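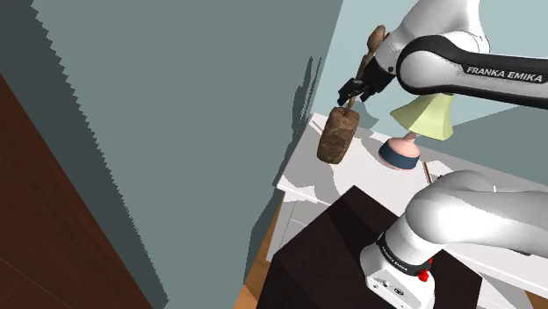

Dzintra Pärn 在来信中问道,自七月版本以来,Rorneo 中高速移动的角色为何仍会偶尔穿过较薄的平台,而调试视图里两者的边界框明明画得完全正确。她希望开发组说明这是引擎缺陷,还是关卡设计一方应当自行处理的问题。

开发组经核查后答复如下。

Rorneo 目前以固定步长推进物理计算,每一步结束时才检查一次重叠。若角色在一步之内移动的距离超过平台厚度,前一步位于平台上方,后一步已落到平台下方,两次检查均不会报告接触。边界框本身并无错误,调试视图所绘也只是各步结束时的位置。

自 9月10日起,引擎将提供“扫掠检测”选项。启用后,引擎会沿角色的移动路径求出最早的接触时刻,将角色停在接触点,再以剩余时间处理滑动或反弹。该选项默认关闭,可在对象属性中逐个开启。开发组建议仅对玩家角色、弹射物及下落速度较高的物体启用,静止的布景无须更改。

性能方面,开发组以关卡“Jaunzems”进行了测试。该关卡共有 1,200 个碰撞体,其中 308 个为可移动对象。对全部可移动对象启用扫掠检测时,物理计算耗时约增至原来的 2 倍;仅对玩家角色与弹射物启用时,增幅在现有测量精度内无法与正常波动区分。

现有项目升级时,请注意以下事项:

- 原先为避免穿透而人为加厚的平台可以恢复原尺寸,但应先在副本中测试,以免影响已有的跳跃高度设定。
- 单向平台须另行勾选“仅检测下行”,否则角色自下方跃起时会被挡住。
- 自行编写了碰撞回调的项目,回调在同一步内可能被触发多次。计分、扣减生命值等逻辑应自行排除重复触发。
- 使用 Tivance 导出插件的用户,须先更新插件,旧版插件在导出时会丢弃新增的属性字段。

关于旋转物体,扫掠检测目前只考虑平移,不考虑一步之内的角度变化。长条形物体快速旋转时仍可能漏检,现阶段可将其拆分为若干较小的碰撞体。对旋转的支持已列入明年一月的工作计划,届时将另行公布接口草案并征求意见。

如在测试中发现异常,请通过 Dravar 问题登记页提交,并附上步长设置、对象速度及可重现问题的最小关卡文件。仅附录像而无关卡文件的报告,开发组将在 7 个工作日内联系提交人补充材料。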